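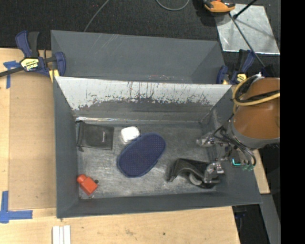

Patients who are offered a general anaesthetic for a routine procedure are entitled to know who will be watching them while they are unconscious. In many small clinics the answer remains unclear until the day itself. I was reminded of this in July, when I accompanied a relative to a day surgery unit in Mendley and was handed a form of 2 pages, neither of which named an anaesthetist. Belongings were to be surrendered before admission, and the form was far more exact on that subject: a small drawstring pouch, such as the black one lying in the grey bin, was permitted for hearing aids and spectacles, and larger bags were to be left at home. The section on monitoring ran to a single line.

I have since written to the unit and received a courteous reply from its manager, Marlene Gosselin. She confirmed that a qualified anaesthetist attends every list, but that recovery is supervised by nursing staff who may be responsible for several patients at once. She did not say how many.

Mervin Paquette, who sat with me on the former patients' panel at Statberg, kept records of the complaints we received. Of 400 letters, 200 concerned the period after the operation. Most described no lasting harm. They described waking alone, being unable to find a call bell, or being discharged while still confused.

I would ask any reader with an appointment pending to put the following questions in writing. Who will give the anaesthetic, and will that person stay in the room throughout? What equipment will be used to measure breathing and oxygen? Who decides that the patient is fit to go home?

A clinic should be able to answer these within a few days. The unit at Mendley has undertaken to revise its form, and I shall publish the new wording when I receive it.

Posted Sep 9, 2024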